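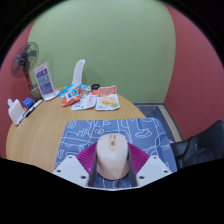 Zano手持夹爪

Zano手持夹爪（简称Zano）是一种由操作者握持使用的双指平行夹爪，用于在桌面环境中记录抓取动作。它与装在机械臂末端的同系列夹爪Zaneo共用手指和指座，手持时录得的动作因此可以在机械臂上重放。Zano由Costero工作室设计，机械部分的主要作者是Damian Schwaiger，图像与标定部分由Vasylyna Boiko负责。Vasylenko车间承担零件的制作、装配和返修，现行的保养规程也出自该车间。

本条目主要介绍Zano的构造、安装、标定、日常保养和常见故障的修理。Zaneo的电气部分与Zano不同，仅在涉及共用零件时提及。

命名与版本

“Zano”最初是Costero工作室内部对第一台手持样机的叫法，后来沿用为产品名。机械臂版本完成后定名Zaneo，两者在早期文件中常被混写，查阅旧图纸时需以零件编号的首字母区分。

手持版先后有过三个机械版本。第一版的两根手指由同一根拉杆带动，结构简单，但左右手指的行程不完全对称，夹持点会随开度向一侧偏移。第二版改用齿条与中间齿轮，偏移问题得到解决，扳机的手感则偏重。第三版保留齿条结构，减小了扳机端的传动比，并把指座的固定螺钉移到外侧，更换手指时不必再拆开壳体。目前仍在使用的大多为第三版，第二版只要换上新指座，也可以安装同样的手指。

构造

Zano由壳体、传动组件、指座、手指、扳机和相机座几部分组成。

壳体为白色塑料件，前部较宽，表面留有螺钉孔，供固定指座和附加配重之用。壳体分上下两半，合缝位于手柄中线。上半壳承载相机座，下半壳容纳扳机和回位弹簧。

传动组件位于壳体前部，包括一对相向运动的齿条、一个中间齿轮和两条直线导轨。扣动扳机时，中间齿轮转动，两根齿条等距靠拢；松开扳机后由弹簧复位。传动组件没有电机，夹持力完全来自操作者的手指。

手指为品红色肋状件，左右各一，表面有平行的细肋。手指内侧贴有深灰色的接触条，夹持时由接触条与物体接触。接触条属于消耗件，手指本身的更换周期要长得多。选用品红色是Boiko的提议，理由是桌面物品中这种颜色少见，图像处理时容易把手指从背景里分出来。早期曾试用过黑色手指，在深色物体前难以辨认轮廓，很快停用。

相机座安装在上半壳上，镜头为广角鱼眼，朝向指尖。镜头前端面到指尖的标称距离为182毫米，这一数值写在标定文件中，凡是拆动过相机座，都需要重新测量。

扳机内侧装有一枚磁铁，壳体内的位置传感器据此读取扳机行程，再换算为手指开度。开度也可以从图像中手指的位置求得，两种读数互为校验。

安装

新机或大修后的机器按以下顺序安装。

先装传动组件。把两根齿条推到全开位置，使齿条端面与导轨端面平齐，再放入中间齿轮。齿轮上有一处刻线，刻线应指向手柄方向。若齿轮错开一齿，两根手指仍能开合，但闭合点会偏离中线，装好手指以后才看得出来，返工比较费时。

再装扳机与弹簧。弹簧的长钩挂在下半壳，短钩挂在扳机臂上。弹簧装反时扳机仍可回位，只是末段无力，手指停在接近全开的地方。

合壳前检查传感器排线的走向。排线应从导轨下方绕过，并压在线槽里。合壳螺钉按对角顺序分两遍拧紧，第一遍只拧到螺钉头接触壳面为止。壳体螺纹直接开在塑料上，力矩过大容易滑牙，Vasylenko车间规定只用手动螺丝刀。

随后安装指座和手指。每个指座用4颗螺钉固定，先装左侧，再装右侧。手指插入指座后，应从侧面观察两根手指的根部是否在同一高度。手指合拢时，两侧接触条应当沿全长贴合；若仅指尖接触，说明指座外张，可在指座后缘加垫片调整。垫片不得加在前缘，否则会使导轨长期受到侧向力。

最后安装相机座。镜头中心线应与手指闭合面重合。在广角图像中，左右手指应当大致对称地出现在画面下部，边缘的弯曲属于镜头特性，不作为判断歪斜的依据。调整相机座时只看中央区域。

标定

标定分为开度标定和镜头标定两项，前者每次更换手指或接触条后进行，后者只在拆动相机座或更换镜头后进行。

开度标定需要一组已知宽度的量块。操作者先记录全闭读数，再由窄到宽依次夹持量块，最后记录全开读数。夹持量块时扳机应扣到接触条刚刚贴住为止，继续用力会使手指变形，读数偏小。标定程序把各点连成曲线，若曲线中段出现折弯，通常是齿条上有异物或者磁铁松动。

镜头标定使用印有方格的标定板。标定板须平整，不得用透明胶带固定在板面中央。拍摄时标定板要到达画面的各个角落，只拍中央会使边缘的畸变参数失准。环境温度以23摄氏度为准，温差较大时应让机器在室内静置，待壳体温度稳定以后再开始。

标定结果以机器编号命名，与更换记录存放在一起。Uliana Nechyporuk整理过一份对照表，列出各版本手指所对应的参数范围，超出范围的结果应当作废重做，不应手动修改。

试夹

完成标定的机器在交付使用前要做试夹。试夹在普通桌面上进行，桌上可以保留日常物品，以便检查手指在杂乱背景下的辨识情况。常用的试夹物是电脑鼠标：外壳光滑，侧面带有弧度，顶部隆起，对接触条的贴合要求比方形物体高，而且容易买到。

试夹分为平放和竖立两种姿态。平放时，手指从鼠标两侧合拢，接触条压住左右侧面，检查夹持力是否均匀。若鼠标在合拢过程中先向一侧移动，表示有一根手指先到位，应当回头检查齿轮刻线和指座垫片。竖立时，鼠标一端抵在桌面上，由两根手指夹住机身，检查接触条在较窄接触面上的防滑情况。
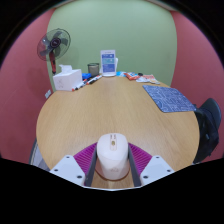 竖立姿态对操作者手腕的要求较高。机器前部偏重，手腕下垂会使指尖先碰到桌面，接触条下端因此磨损得最快。规程要求试夹时先让物体着稳，再缓慢放松扳机，观察物体在手指张开的瞬间是否被带动。物体随某一侧手指移动，多半是该侧接触条表面发黏，应先清洁，清洁无效再更换。

试夹还要核对图像。重点是手指与物体的边界是否清楚，强光下光滑外壳的反光是否会盖住接触条。浅色鼠标与白色壳体颜色接近，适合用来检查曝光；曝光过高时，鼠标的轮廓与指座会连成一片。核对时应回放录像，不能只看实时预览，预览画面经过压缩，细节有所损失。

试夹结果分为合格、复调和返修三类。复调指只需调整垫片或重做标定的情况，由使用者自行完成；返修则需送回Vasylenko车间。

日常保养

每次使用后，用不起毛的干布擦拭接触条和手指。肋间容易积灰，可用软毛刷顺着肋的方向刷出，不宜横刷。接触条沾上油污时，用布蘸少量中性清洁液擦拭，晾干以后再使用。酒精会使部分批次接触条的背胶变软，规程中已不再推荐。

镜头用气吹清洁，确有指印时再用镜头布。镜头位置靠近物体，夹持食品包装等物品后应当检查镜面上有无碎屑。

导轨每月润滑一次，用量以抹过以后看不到油滴为宜。润滑过多时，油会沿指座流到手指根部，进而污染接触条。中间齿轮不加油。

存放时手指应处于张开状态。长期闭合存放会使接触条互相压出痕迹，开度标定的零点也会随之漂移。机器应平放，相机座朝上，不得以手指支撑整机重量。

接触条的更换

接触条是更换最频繁的零件。出现下列任何一种情况即应更换：下端翘起；表面出现贯穿的裂纹；清洁后试夹仍然打滑；左右两条厚度明显不一致。

更换必须左右同时进行。先把手指从指座上取下，从下端揭起旧条，揭的方向与手指保持较小的夹角，以免拉伤肋面。残胶用手指搓掉或用塑料刮片清除，禁止使用刀片。新条从指尖开始粘贴，逐段向根部压实，末端在根部收口。粘贴完成后把两根手指对合，夹在平板之间静置过夜。

Darius Kuusk曾主张改用螺钉压紧的接触条，以省去背胶。样件试用时，压紧处在指尖附近形成硬点，夹持薄物时会留下压痕，这一方案没有进入第三版。压条的图纸保留在资料库中，有使用者将其用于夹持布料。

常见故障与修理

扳机发涩。多由导轨缺油或者壳体螺钉过紧引起。先将合壳螺钉各松开少许，若手感恢复，则重新按对角顺序拧紧；若没有变化，再清洗导轨。第二版机器的扳机本来偏重，应与同版本机器比较。

手指闭合不严。先检查接触条是否贴歪，再检查指座螺钉。螺钉孔滑牙时，可在孔内嵌入铜螺母，嵌入深度以螺母端面略低于壳面为准。嵌过螺母的壳体须在内侧作标记，下次拆装时不再使用原来的自攻螺钉。

开度读数跳动。原因通常是磁铁松动或排线接触不良。轻轻摇动手柄时读数变化的，属于排线问题；扣动扳机到固定位置才跳动的，属于磁铁问题。磁铁重新粘接后必须做开度标定。

图像偏转。相机座受过碰撞后，手指在图像中不再左右对称。不可仅靠软件旋转图像来补偿，因为镜头到指尖的距离往往也已改变。处理方法是松开相机座，按照安装一节的要求重新对中，然后做镜头标定。

手指根部开裂。裂纹一般从最靠近指座的一条肋开始，多见于经常夹持过宽物体的机器。开裂的手指不作修补，须成对更换。更换下来的手指应当剪断后处置，以免与备件混淆。

全拆大修包括清洗传动组件、更换弹簧和检查全部螺纹。按照车间的工时记录，熟练人员完成一次全拆大修约需46分钟，不包括标定和接触条静置的时间。

记录与编号

每台Zano在下半壳内侧刻有编号，壳外不作标记。更换下半壳时，新壳沿用旧编号并在末尾加一个字母。保养记录由Lukian Pylypenko设计成单页表格，一页对应一台机器，项目包括接触条批次、垫片位置、标定文件名和经手人。垫片一栏必须填写左右侧，早期的表格只记总厚度，机器重装以后无法还原。

手指和接触条在Zano与Zaneo之间可以互换，但记录不随零件转移。从Zaneo上拆下的手指装到手持机上时，应作为旧件登记，并注明在机械臂上的使用情况。机械臂的夹持力较大，这类手指的根部应在安装前逐肋检查。

与Zaneo的差异

Zaneo以电机代替扳机，传动组件和指座安装面与第三版Zano相同。由于没有手柄，其壳体较短，相机座通过独立支架固定，镜头到指尖的距离须调到与手持机一致。两者的保养规程在手指、接触条和导轨部分相同。Zaneo的电机罩不得由使用者打开，相关故障一律返厂处理。

参见

平行夹爪
鱼眼镜头标定
直线导轨
末端执行器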